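Wanted: people who can fold, stack and flatten large sheets (part-time, paid)

Flellska workroom, Gurer building, second floor

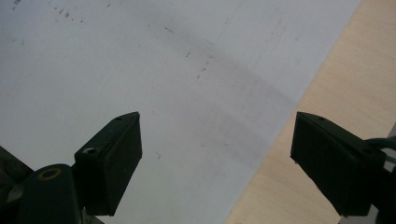

Flellska is looking for four part-timers to join the paper room from January. The job is large sheets. They arrive bent, and they need to be laid out on a table, squared up, sorted, and put somewhere they will stay flat. If that sounds dull, please keep reading, as it gets only slightly more exciting and we would prefer you found out now.

The sheets belong to the Kallio pattern archive, which we took over in July along with a filing system that one person understood and took with them into retirement. There are 2,613 sheets in all. We have dealt with 1,016 of them. The rest are in tubes, drawers and one very long box that everybody has walked into at least once.

What you would be doing

Most shifts start with taking a batch out of its tube and persuading it to lie down. After that you check both sides for pencil marks, write the number on a slip (never on the sheet) and pass it along to the folder or the flat drawers, depending on size. Blank sheets get checked too. You would be surprised how many people saved a perfectly blank sheet of paper for decades, and then again, if you have ever opened your own closet, maybe you wouldn't.

You will also cut backing board, wipe down tables between batches, and now and then help carry a drawer. A full drawer weighs 47 pounds and takes two people.

Who we are after

Someone with clean, dry hands and a fair amount of patience. You should be able to stand for a couple of hours at a time and lift your half of a drawer. Experience with paper, fabric, wallpaper or maps is welcome. Experience with gift wrap counts if it was in a store, at the holidays, and you lived.

Hand lotion is not allowed in the room. Neither is coffee, and we say this as people who have tried to get the rule changed. There is a kitchen down the hall with a kettle and a chair that leans.

You do not need a degree, a portfolio or a passion for anything. A cover letter telling us you have dreamed of paper since childhood will be read with concern.

Hours and pay

Two shifts a week, four hours each, mornings or afternoons. Pay is $800 a month before tax, the same for everyone in the room. The contract runs six months and may be extended – see the number of sheets remaining. Training is one shift, paid, and consists largely of being told to slow down.

How to apply

Send a short note through the Tikeo jobs page by Sun 17 December. Tell us which shifts you can work, whether stairs are a problem (the elevator has moods), and when you could start. A résumé is fine but one page is plenty. Please do not mail it to us in a tube.

We will invite people in for a half-hour tryout at the table, with real sheets from the duplicates pile. Gloves are provided in three sizes, two of which fit somebody.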